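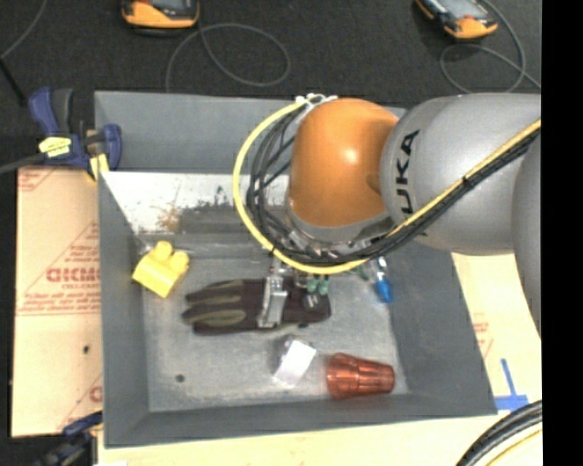 Mixed bin, glove in the middle, arm over the top.

19 December 2020

Second full day on the gripper comparison. Started with the mixed bin because it gave the most trouble before, and because Despina Hoxha wants the numbers for it ahead of the single-item bins. Contents unchanged: work glove, yellow block, ribbed cup, the small metal bracket, and the crumpled white piece that weighs next to nothing.

Two grippers under test. The Sandus is a two-finger parallel unit, electric, with rubber pads. The Huanca is a single suction cup with a bellows, fed from the shop line. Same arm, same bin, same approach speed for both. The planner is the Zikix build we froze at the beginning of December. I have not touched it since and do not intend to until the comparison is finished, even where it is plainly wrong.

Reset the counter at 854 picks, which is the total so far across both grippers including the aborted ones. Despina logs aborted picks as failures. I log them separately. We will have to settle this before the report goes to Stondville. My case is that an abort on the force limit says something about the planner and very little about the fingers. Her case is that a customer does not care which part said no. I wrote both columns into the sheet for now.

Sandus in the morning. The block is easy as long as it sits flat. Tilted against a wall it is a different part: one finger goes down between block and wall, touches the slope, and the arm stops on contact. Tried reducing the opening before descent by 8 mm. It helped on the left wall and did nothing on the back wall, where the wrist runs out of comfortable angle first. Left it at the reduced opening for the rest of the set and noted the change.

The glove is the best item for the Sandus. It can pinch nearly anywhere and the fabric bunches up between the pads. The problem is what comes with it. With the bracket lying on the cuff, the camera returns one blob, the planner picks the middle of the blob, and the fingers close on bracket and glove together. Three of those in a row. Counted as double picks, so failures in both our columns. At least we agree on something.

Changed over to the Huanca before lunch. Changeover took 19 minutes, most of it rerouting the air hose so it would not rub where the cable bundle bends at the wrist. I retied the loop with more slack on the elbow side and jogged joint 6 through its range by hand at low speed. No snagging at either end. Need to look at the ties again after a longer run, as the last set cut into the jacket of the old hose.

Suction on the glove is poor, as expected. The cup seals for a moment, the vacuum reading climbs, then the weave leaks and it drops back under the threshold before lift. Raising the flow lifted the reading but not the glove. The block is fine if the cup lands on a flat side and hopeless if it lands on the studs. The ribbed cup will not seal anywhere on the ribs. The crumpled white piece, which the Sandus misses more often than it gets, comes up nearly every time. It also tends to stay on at release, so I added a short blow-off at the drop point. That fixed it but adds to the cycle time, and I have to go back and add the same delay to the earlier Huanca runs or mark them as not comparable. Marked them.

One camera note. Depth is bad along the sloped walls, worse toward the top, and the stained patch on the back wall comes back with holes in it. Twice the planner proposed a pick on bare metal there. I could mask the upper wall, but then I lose items that ride up on it. Asked Despina what she would rather have. She said leave it unmasked for both grippers and write it down, so it is written down.

Clamps checked at the end of the day. The bin had not moved against the tape. Repeated the touch-off anyway and got the same corner as in the morning, within what the arm can tell me.

Left for tomorrow: bracket alone with the Huanca, glove turned palm up with the Sandus, and the aborted-pick question. Also order pads. The left one on the Sandus has started to peel at the tip and I would like to change both together before the next set.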